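Quick one before work – sourdough, hummingbirds, and the water thing

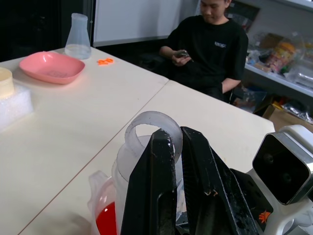

A white plastic jug with the loop handle, and something red next to it.

Ok so I said I would write more in August and then I did not. Sorry. It has been hot and I have been outside a lot, mostly standing at the kitchen window, which I am counting as outside.

The hummingbirds. That is the big news here. Two years in this house on Dakedell and I never saw one, not one, and then in the spring I hung up a feeder from the hardware store and now it is like an airport. Fights all day. There is one male who sits on the tomato cage and chases off anything that comes near, including a moth, including once me. I named him Estik after the brand on my old bike pump because he makes the same noise.

Stuff I have learned, in no order.

Sugar water is one part white sugar to four parts water. Just plain white sugar. Not honey, not brown, not the fancy raw stuff my sister left here. Stir till it is clear and let it cool. I was boiling mine for ages, like soup, and Vasilică Coman (next street over, has had feeders since before I could drive) told me I could just use hot tap water and keep stirring. Much faster. My kitchen is less sticky too. A little less.

No red dye. I know the stores sell the red stuff. The feeder is already red, the birds find it fine. I threw out a whole bottle of mix and felt bad about the money for a day and then got over it.

Change it every couple days when it's hot. More if it goes cloudy. I let it go a week in June, we were at my mom's, and came back to black spots in the little ports and no birds. Took a bottle brush and vinegar and a lot of rinsing. They were gone four days and I was a wreck teh whole time. Then Estik showed up at breakfast like nothing had happened and screamed at me.

Ants. Oh my gosh the ants. You need a moat, it is a tiny cup that hangs over the feeder and you fill it with plain water. Mine cost 3 dollars. I had tried petroleum jelly on the hook before that and please do not, it gets on everything and it's bad for the feathers.

Where to hang it – I moved mine so many times. First in full sun, went bad in a day. Then under the eave where I couldn't see it, so what was the point. Now it is on a shepherd's hook by the window, shade from lunch on, close enough that I can drink coffee and be judged. The second feeder went around the corner by the garage so Estik can't guard both. He tries. He flies laps.

Plants are better than feeders, everyone says so and I believe them. I got bee balm and a red salvia from Tutari, the nursery out past the car wash, the one with the goat. Bee balm got powdery mildew right away, looks awful, the birds love it anyway. Salvia is doing great. I also bought a trumpet vine and then read about trumpet vines and took it back. If you have one you know.

Bread update because people asked (one person). Starter is alive. The last loaf was flat, I think it proofed too long while I was out looking at birds. Used the Gavrilă flour, the 400 gram recipe, toasted up ok. Will try again when the kitchen is not a sauna.

Oh and I started a notebook. Just the time and who was at the feeder and if there was a fight. I am on line 232. My husband asked what it was for and I said science and he went back to the garage. I do want to write down the last day I see one this fall, so next year I know how long to leave the feeders up. Vasilică keeps his up a couple weeks after the last bird in case a late one comes thru. I like that. Going to do that.

Anyway I need to find my shoes. If you have tips for keeping wasps off please put them in the comments – I have the saucer kind of feeder by the garage and the bottle kind by the window and the wasps only bother the bottle one. It drips when the sun gets on it in the morning, maybe that is it. Might move it over again this weekend and make Estik mad.

More soon, I have blurry pictures of a baby one I think? Or a very small adult.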